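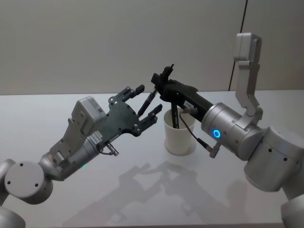 Caltine work table, white top

The Caltine is a table for work that needs a flat and calm surface. We make it at Skukon in our workshop in Lurville, and it is the model which our customers order the most for second time.

The top is white on the whole surface, with a faint sheen. A small screw or a piece of wire is easy to find on it, and the light of a ceiling lamp does not come back strongly in the eyes. For daily cleaning please use a soft cloth and water with a little dish soap. Do not use steel wool or powder cleaners, they leave marks which we cannot remove later.

The height is 734 mm with the standard feet. The feet can be turned up to 20 mm higher, so the table stands well also on an old floor. If you want to fix heavy things to the top, please tell us before you order. We then put a steel plate under the place where you will drill. Drilling without the plate is possible but it is not covered by the guarantee.

The table comes in 2 boxes. The top is in the flat one and it is heavy, so please carry it with another person. Assembly takes about 12 minutes if the floor is free. The key for the screws is in the bag with the feet.

The older model, Rajan, had a gray top and is not made anymore. Its legs do not fit on the Caltine, but the feet do.

Page updated February 15, 2024

Shares: 12
Comments: 3

Is it possible to get only the top? I already have a frame which I like.

Reply from Skukon: Yes, please write to us the measures of your frame and we will send a price.

We have ours in a shared workroom. Coffee came off with no problem, blue marker took me longer. I would buy it again but I wish the feet had a bigger wheel to turn by hand.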